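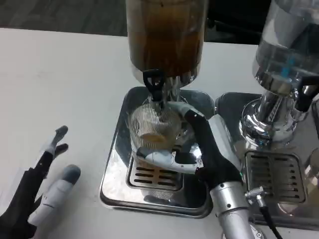 Skuka Street coffee stand gets its permit after all

29 Dec 2022

Good news for anyone who walks past the old ticket booth on Skuka Street and wishes it would do something useful. The city has signed off on the permit, and the Jasonska coffee stand is moving in. I got the word this morning while I was standing in line at the bakery next door (where else would I be), and I may have cheered a little louder than was polite.

If you haven't been following this one, and I know plenty of you have because my inbox tells me so, the booth has been shut for 7 years. It used to sell bus tickets, then it sold nothing, then for one summer it had a pigeon problem. Jasonska put in for it in July. They already run the small place over on Vestau Avenue, the one with the green awning and the very good cardamom buns, and they wanted a second spot closer to the bus stop.

The holdup was the water line. The booth never had one! Bus tickets don't need plumbing, so the city wanted a full drawing of where the pipe would run, and then it wanted a second drawing, and then the office closed for the November holiday and the whole thing sat in a tray. I went to the November meeting hoping to hear a decision and instead heard a very long discussion of curb height. There was a petition by then, with 146 names on it, mine included. Whether that moved things along I couldn't tell you. The permit letter doesn't mention it.

What the letter does say is that the stand can open from 6 in the morning until 2 in the afternoon, that it can't put chairs on the sidewalk, and that the recycling has to go out the back. No chairs is a shame. I was looking forward to chairs. The folks at the counter on Vestau Avenue told me they might ask again in spring, once the city sees how the foot traffic goes, and that in the meantime there will be a shelf along the side wall where you can set down a cup and dig for your bus card.

The menu will be shorter than at the main shop. Drip coffee, cold brew, iced tea, hot chocolate for the kids, and whichever buns come over on the morning run. Yes, cold drinks in January. I asked about that too, and I was told that cold brew sells all winter long, which surprised me until I remembered that my own sister orders it in a snow hat. A small drip will be the same price as at the other shop. They're also keeping the punch card, and a card you've already started will work at both places, so go look in your coat pockets.

Now for the part a few of you wrote in about, the mural. The painted fish on the back of the booth are staying! The Amegashie Print Shop across the street paid for the paint when the fish went up, and it has offered to cover a touch-up once the weather is warm enough for the paint to dry properly. The new door goes in on the street side, so not one fish gets cut in half. I was worried about the big orange one in particular.

Opening day is set for January 18 as long as the pipe goes in on schedule. Digging starts right after New Year's, and the sidewalk on the booth side will be closed between the bakery and the corner while that happens. You'll have to cross over by the print shop. The bus stop itself doesn't move. The first 100 customers get a free small coffee, one per person, and I fully plan to be there early with my own mug (they take 25 cents off if you bring one, free coffee day excepted, obviously).

Still up in the air is the bike rack. Jasonska asked for one, the city says it belongs in the street budget, and the street budget doesn't get looked at again until spring. If you ride, lock up by the library for now, and send me a note if that rack is full when you get there. I'll bring it up at the next meeting.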